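Corkby Home Forum > Sewing and Fabrics > Blackout lining, glued or sewn?

dilik_mum
Posted in March, 22:10

Good evening to all. I want to make blackout curtains for the bedroom of my son, because the street lamp is just outside his window. I bought 10 metres of black lining from Vetetti, the heavier one. My sewing machine is old and it does not like thick layers. My neighbour tells me to use iron-on tape for the hems and forget the machine. Is this strong enough? The window is wide and the curtain will be pulled every day.

hemline_598
Posted in March, 22:41

Tape is fine for the bottom hem, never for the top. The top carries all the weight. I taped a header once and it let go in the first warm week.

Which needle do you use? With a new size 100 most old machines will manage.

Lykkegaard
Posted in March, 23:05

I must disagree a little with hemline. I have taped headers in two rooms and they hold since 5 years. It depends on the tape and on the patience. You must press, not slide the iron, and let it cool completely before you lift it. Many people are moving the cloth while the glue is still soft.

hemline_598
Posted in March, 23:12

Then you have light curtains or very good tape. She has said the heavy one, and a child will pull on it.

Lykkegaard
Posted in March, 23:20

They are not light. But I agree that a child is a different case.

dilik_mum
Posted in March, 07:35

Thank you both. The needle is the one which was in the machine when I got it, so I suppose this is my first mistake. I will buy a new one today.

Second question, please. The lining has sharp creases from the packet. May I iron it?

oldbobbin
Posted in March, 08:02

Look at the back of the cloth first. If it is coated, iron only on the uncoated side, low heat, with a cotton towel between. Try it on a corner. If it is woven black all the way through, it can take more heat, but folds in black cloth stay visible for long anyway. I would hang it for a few days and let the weight do the work.

Also make the curtain wider than the window, at least a hand on each side. The light comes from the sides more than through the cloth.

Lykkegaard
Posted in March, 08:30

I agree about the sides. I would add a return to the wall at both ends. As for creases, mine were gone after some weeks, but not all. With plain black cloth hung up you will always find a few folds and seams if you look for them, and at night it does not matter.

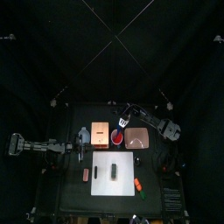 Similar threads in Sewing and Fabrics

Which thread for heavy lining?
Curtain hooks keep slipping out
Washing coated fabric by hand
Shortening curtains without taking them down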